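Section 6: Teaching a Kitchen Task by Remote Control

By now you have the Hakance software running, the hand controllers are paired, and the arm follows you when you squeeze the grip button. If any of that is still giving you trouble, please go back to Section 5 and take your time with it. Everything from here on assumes the arm goes where your hand goes, and a small drift that seems harmless while you are waving around in open space will drive you up the wall once you are working between two shelves.

We start every new operator in the simulated kitchen, and we start them at the refrigerator. It is a friendly place to learn. There is a door to steer clear of, there are shelves above and below you, and the food is small enough that you have to think about your approach. Nothing you bump in there costs anybody money, so go ahead and bump things for the first half hour. 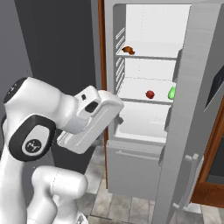 Yamuna Kulkarni
Operator Training Lead, Hakance

Before you record

1. Open the Stondik scene list and choose the refrigerator scene with the door already open. (The closed-door version is a lovely exercise, but save it for Section 8.)

2. Look over the shelves and find your target. With the croissant on the upper shelf and the apple and pear on the lower one, I suggest the apple for your first run. It sits near the middle of its shelf, and you can come at it from the front. The pear is over by the open door and the croissant is close to the left wall, so both ask for a bit more steering.

3. Type the task name in plain words, the way you would say it to a person: "Take the apple off the lower shelf." The name is saved with every recording you make until you change it, and I can't tell you how many afternoons have gone into fixing names after the fact.

4. Set the speed slider to 40. You may creep up to 100 later on, once you have a feel for it, but I still do most of my own shelf work at the lower setting.

Note: The speed slider goes back to its default whenever you load a new scene. Check it each time.

Recording a demonstration

1. Bring the gripper up in front of the refrigerator and stop short of the shelf. Let go of the grip button, shake out your wrist, and get your elbow comfortable. You'll be holding still more than you expect.

2. Press Record. Wait for the tone, then squeeze the grip button again.

3. Move in slowly and in one direction at a time — forward first, then down. Beginners like to do both together in a nice swooping curve, and the fingers end up meeting the front edge of the shelf.

4. Open the fingers before you reach the fruit and line them up on either side of it. Pause for a breath.

5. Close the fingers gently. Watch for the contact light on your controller screen to turn steady.

6. Lift just enough to clear the shelf, then back straight out the way you came in.

7. Press Stop once the gripper is fully outside and you are still holding the apple. Choose Keep or Discard.

Caution: Do not turn the wrist while the fingers are between the shelves. The housing behind the fingers is wider than it feels from where you are sitting, and it will catch.

Caution: If you move to a real arm after this section, keep the emergency stop within reach of your free hand for the whole session and ask everyone to stay outside the marked area.

Note: A slow, slightly clumsy run that picks up the apple is worth keeping. Please discard any run in which you let go of the grip button halfway, even if you recovered nicely. Those long pauses are learned right along with everything else, and then you have a robot that stops to think in front of an open refrigerator.

How many to make

Aim for 31 good demonstrations of each task before you send anything to training. Break them into short sets of six or so, with a rest in between, and use Shuffle between sets so the food moves to new spots. Subbarao Achari built the shuffle tool and recommends leaving its range on Medium until you have finished your first full task.

When your runs are in, open the Review tab and play each one back at double speed. Trim any dead time from the start, leave the end alone, and press Submit. The upload can take a while on a Saturday, when the nightly jobs start early, and it's fine to close the window while it works.

If a run will not submit, check first for a missing task name. If the name is there, write down the run number and send it to Telma Palma at the support desk, along with the scene you were using.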